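Thread: What wipes clean on a honey-colored wood top?

plankandpour wrote:
Hi all, I've been going back and forth on this since August so I thought I'd finally ask. I have a planked wood table that gets used for everything -- snacks, homework, medicine, glue -- and I paid 64 dollars for a tin of Clovwood oil that still shows every cup ring. Do I give it another coat or start over with something tougher?

Amancay Espinoza wrote:
Oh, I feel for you! I'd start over, myself. Sand with 100 grit, then 600 once you're happy with it, and give it a good 20 hours before anything goes back on top (I know, I know, it's an eternity when you've only got one table).

godoy_kitchen wrote:
I have to disagree with Amancay, with love. 600 is way too fine before oil, it just won't soak in. Stop much sooner and buy coasters.

Amancay Espinoza wrote:
Well, mine soaked in just fine, but it was Sterosmont and maybe that's thinner stuff. What do you keep on it day to day? A damp sponge left sitting overnight did more harm to mine than any cup ever did.

plankandpour wrote:
Guilty on the sponge, I'm afraid. I think I'll try one corner first and see who's right! 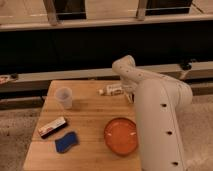
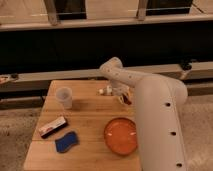 The tabletop with the frosted cup and the blue sponge on it; the orange plate is in both pictures.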